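The Rainy Week That Gave Us Back Our Board Games

12/10/2022

We booked the cottage in Allton for the beaches. I want that on record, because by the second morning of our August week there the rain was coming in sideways and the car park at the bottom of the lane had a duck in it. Five of us, one sofa, and a phone signal that only worked if you stood in the bath.

Under the stairs was a cupboard, and in the cupboard were games. You know the sort of pile I mean! Boxes held together with perished elastic bands, a pack of cards with the seven of clubs drawn on the back of a bus ticket, and right at the bottom something called Flurkisano, which none of us had ever heard of. The rules were four pages long and had clearly been translated by somebody in a hurry. "The player who is most recently sad goes first," it said. We argued over that for a good half hour (my sister won, she'd just burnt the toast).

I hadn't played a board game since school, unless you count letting small nephews beat me at snakes and ladders. I'd always thought of myself as somebody who didn't like them. What I didn't like, I think, was the way we played them at home, where every Christmas ended with my dad refusing to sell a railway station and somebody crying on the landing.

Flurkisano was different, mostly because we couldn't work out who was winning. You collect lanterns and swap them for boats, and then there's a bit with a bridge that we ignored until the Thursday. We played it every night. On the last evening we finally read page four properly and found we'd been moving the boats backwards all week, and I still say our way is better.
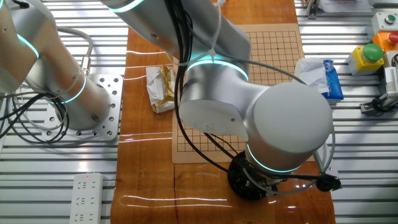 So I came home with the bug, and very quickly learned that this is an expensive bug to have. My first purchase was Lungu, a trading game that comes with 314 pieces, all of which have to be pushed out of cardboard sheets before you can start. I did it in front of the telly and loved every minute. The little bags to sort them into cost extra, of course. By the end of September I had 26 games and a shelf that bowed in the middle.

If you're tempted, my advice is to start at charity shops. Check the box before you pay, and don't be shy about tipping it all out on the counter if the shop's quiet. A missing die is nothing, you can pinch one from another game. A missing rule sheet is usually fine too, as most of them have been typed up by some kind soul online. Missing tiles are the ones that hurt. I've got a lovely old copy of Senar that is two tiles short, and we use a button and a dried bean.

Then you need people. I tried the club above the library, which was friendlier than I'd feared, though they do like the long ones. My first night there I sat down to a game where you need 100 points to win, and at closing time I had nine. A very patient woman explained the scoring to me again on the stairs. I've been back every fortnight since, and I'm up to the forties.

At home it's the short games that get played, the ones you can fit in while the pasta's on. My sister comes over with crisps, we clear the post off the kitchen table, and she asks who's been most recently sad.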